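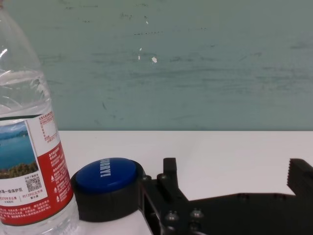 A lake in a bottle

I have a weakness for water bottle labels, and I blame my friend Lamai Kaewkla entirely. She has been peeling them off and pressing them in albums since her student days, and her collection now stands at more than 3,000, which takes up the whole of her spare room and a fair bit of the landing. I went to see it in July meaning to stay for a cup of tea. I left in the dark, with a carrier bag of duplicates.

Until then I thought a water label was a water label. Blue, a mountain, the word "pure" somewhere, done. But once you start reading them (or trying to, in whatever language you can manage) you find they are surprisingly talkative little bits of paper. Take the red and white one on the bottle of clear water on my white table, next to the round black thing with the blue top. It has a whole lake on it! Pale sky, hazy mountains on the far shore, deep blue water and a green slope of trees at the front, like a postcard you've been sent by somebody having a better summer than you.

And then there's the writing. My Chinese goes as far as numbers, a few road signs and ordering dumplings, so I went at it with a dictionary and a magnifying glass. One red line says 约13亿立方米, roughly 1.3 billion cubic metres. That's a quantity I can't picture at all, but I do love that somebody thought it belonged on the side of a drink. Another line finishes with 一级保护区, a first-class protection zone. Compare that with the bottle I bought at my local station, which told me to recycle it and to follow the company on social media.

Lamai sorts hers by what the picture shows. Mountains fill the most albums by a mile. Lakes come next, with 291 labels, and after those it gets odd: waterfalls, deer, single leaves, a very cross-looking heron. She has 86 with no picture whatsoever and keeps those in a shoebox under the bed, because she says they don't deserve sleeves. I asked about the heron and she went quite pink and said it had cost her more than her bicycle.

Her favourites are the old regional waters that never got much further than the next town. Žukauskas did a cream label with a well on it, drawn in brown ink, and the bucket is on the wrong side of the rope in the first printing. (I looked for ages. I still can't see it.) Wemis put a different village pump on every batch for one summer and collectors went slightly mad over it. Flotar had a fish. Lamai has 146 Flotar labels, and the fish gets fatter as you turn the pages, until by the last few it barely fits between the bubbles.

Getting a label off in one piece is its own small craft. Paper ones with old-fashioned glue will usually float away after a night in the washing-up bowl. Lukewarm water, never hot, and no fiddling at the corners. Modern ones can be simpler, as plenty are stuck along one strip only, so you slide a butter knife under the join and ease it round. The thin bottles are the awkward ones. You press, the plastic crinkles, it pops back out with a bang and there's a tear straight through the fine print. Drink half the water first and leave the cap on tight, that's my advice, having mopped the kitchen floor twice.

Then it's blotting paper, a sheet of baking parchment and a heavy book. Lamai uses an enormous trade catalogue from Sinance, who made bottle crates, and she is so fond of it that it gets its own cushion. I use a cookery book I've never cooked from.

The bit I hadn't expected to like is the back panel. Everyone photographs the lake or the mountain, but the tiny columns of print are where the hours go. I've started keeping a notebook of words I've picked up from them: source, sediment, store in a cool place, a lot of different ways of saying "best before". I can now read the storage instructions on a bottle of water in five languages and I'm learning a sixth, very slowly, one label at a time.

My own album has got as far as its second page. There's a mountain, another mountain, a rather nice pine cone and a gap at the bottom that I'm saving for a lake.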